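Home Destinations Tours Opinion Contact

Coach itineraries at Plevley allow 14 minutes per stop -- too little for a harbour walk of 460 metres.

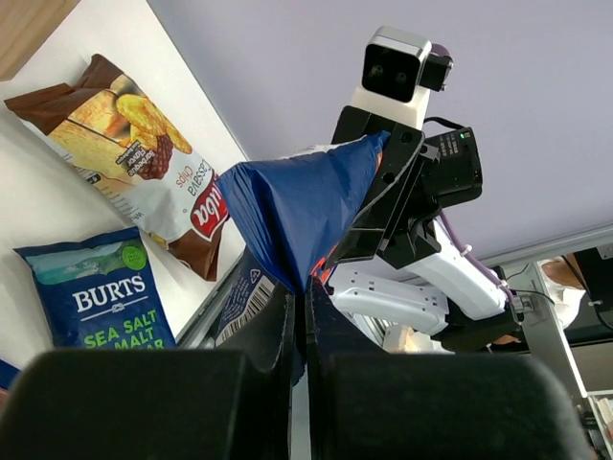 What should an operator cut first? The second lookout, which repeats the view from the first and adds $2 to each fare.

Grukance publishes dwell times for its day tours. Its competitors list only the towns visited, and travellers compare the wrong figure.

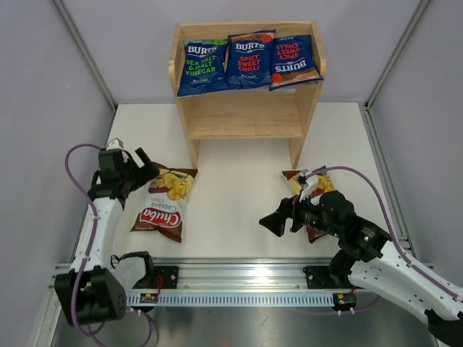 Dwell time belongs beside the price, in the same type size, before anyone books.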